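Pleneck Student Robotics, fall progress report
Mon 30 September
Submitted under the Corden small grants program

Quick one this time, class starts in ten minutes. Full write up comes with the final report.

Where we are: the Gittins group (advanced section) has moved from arm calibration to tabletop tasks. Beginners still on simulation, will get arm time once the safety sign-offs are in. Enrollment is 36 across both sections.

Money: 617 spent of the first payment, mostly cables and replacement screws. 133 went to wrist bracket material. Shipping on the spare finger joints was more than quoted, so expect that line to run over.

Data: goal for the term is 200 usable runs of the plate task. Behind on this. Lost most of August to a bad driver update and then the Hurnano software license lapsed, which took a while to get renewed. Both fixed now.

Plate task, work at hand:

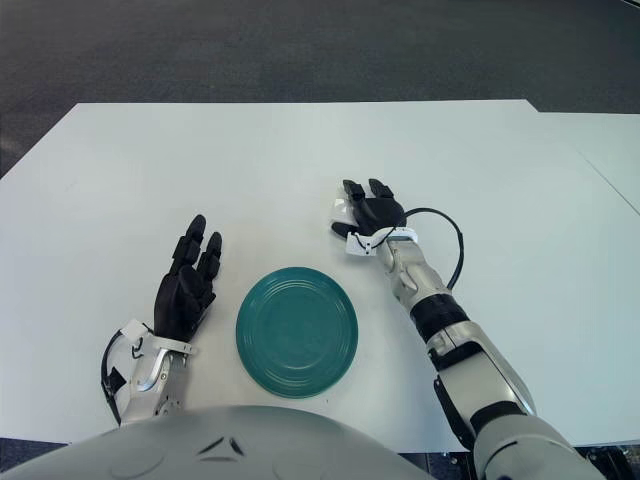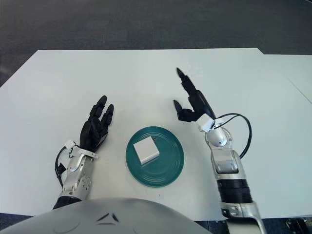 Block on the plate:
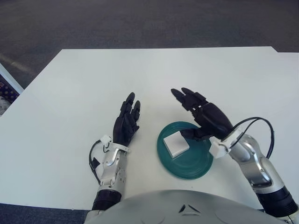

Next up is grip force. Students want to write thier own controller for it and I'm inclined to let them, with the stock one as backup. Two pairs are already drafting. The left hand needs its own settings, we can't just mirror the right.

Problems: cable slack at the wrists is still being argued over. Log sheets are a mess, three different formats, so moving everybody to one template this week.

Asks: could the second payment come before the parts order goes out? Also need to know if we can shift whats left of the travel line into spares. Email is fine for both.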